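Ticket: Left arm drops or twists the big gear during handover
Project: Hustosik (two-arm bench build, back room at Duscombe)
Opened by: Skye Urquhart
Status: open, waiting on a part
Opened: August 23, 2020

Hi all, me again with the gear problem. I know Kojo asked for everything to go in one ticket instead of being spread over the group chat, so I'm starting from scratch and putting in what I've tried so far. Sorry for the length!

What should happen: the right arm picks up the gear, brings it over to the middle of the bench, the left arm takes hold of it, the right arm lets go and backs off, and the left arm carries it to the frame. The two arms run off the one controller (Pringle, the old desktop under the bench, still on the Flomance scripts Igor wrote for us last November).

What I get: the pick is fine, the trip across is fine, and then the swap goes wrong. Either the left gripper closes and the gear swings round in it as soon as the right one opens, or the left one closes on thin air a bit short of the rim and the gear drops on the cloth. It's more often the swing. I had a run of 10 earlier and got a clean swap on 2 of them, which is hopeless.

First thing I did was go over the mechanical side, in case it was something silly. Bolts on both grippers nipped up, no play in the left wrist that I could feel, cables not snagging on anything through the whole move. I swapped the left gripper's servo lead for the spare and got exactly the same behaviour, so I put the old one back.

Then I re-zeroed both arms using Jean's method (the one with the square and the pencil mark, not the one in the wiki, which still has the wrong sign in step four). That helped with the closing-on-thin-air business, or at least I've seen it less. It did nothing for the swing. 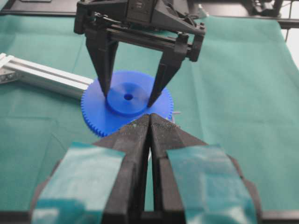 The bit I keep going back to is where each arm is told to hold on. Igor's original pick routine was written for a flat disc and went for the outside edge, and when we changed to the gear Ishbel altered it to use the raised hub, because the teeth kept catching. Good change, I'm not knocking it! But look at how it sits with the black fingers coming down either side of the hub: that's a nice central place to hold, and it means the only thing left for the other gripper to go for is the rim. So the second gripper ends up with a little bit of edge between two narrow tips and the whole weight of the gear hanging off to one side. I think that's my swing, or most of it.

Things I tried on the script side after that, in order:

Grip force on the left up from the default. Marginally better, then the servo started complaining (error 60, the overload one) and I put it back down before I cooked it.

Longer pause before the right arm opens. I had it at 2000 milliseconds, which felt like an age when you're stood there watching, and it made no difference that I could see. Left it in for now as it does no harm.

Slower retreat on the right arm. This did help a bit. When it backs off at full speed you can see it give the gear a knock on the way out, so please nobody put that back up.

Moving the target in towards the hub. Can't go far with this before the two sets of fingers want to be in the same place. I got one small crunch and stopped. No damage, I had my hand on the stop button.

What I haven't tried is turning the whole thing round and using the hand for the hold, and letting the pointed gripper come in for the hub. The hand can take the gear by its edge and it's got a lot more to wrap round it with, so on paper that leaves the middle free for the other side.

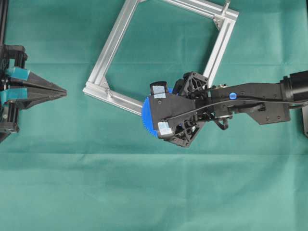
Gear held by its edge in the hand, pointed gripper opposite, square frame behind.

I'd want somebody who knows the hand's finger limits to look at that before I let it run by itself. Jean, is that you or Igor these days?

Comment from Igor Wieczorek
That's me. Finger limits are fine for the gear as long as you don't close past the preset. Your theory sounds right, the edge hold was never meant for those tips. Can you send me the log from one of the bad runs? And which version of the pick file are you on, because I can see two in the folder.

Comment from Skye Urquhart
The newer one, with Ishbel's initials on it. I've put the log in the shared folder under handover. Ignore the first bit, I'd left the speed turned down by mistake.

Comment from Ishbel Kinnear
Mine's the right file. I'd forgotten the left arm's target was still the one for the disc though, I only changed the pick. So it's been aiming for a rim that's slightly further out than the gear's is. That'll be your thin air. I'll fix the number tonight and leave the old one commented out.

Comment from Skye Urquhart
Oh brilliant, thank you, that's been driving me up the wall. I'll rerun it with the new number before touching anything else, and I'll try the hand-first version once Igor has had a go at the log. Kojo, could you order another servo for the left gripper please? Same as last time. I'd like one in the drawer after today's overloads.

Comment from Kojo Zakaria
Ordered. Leaving this open until it arrives.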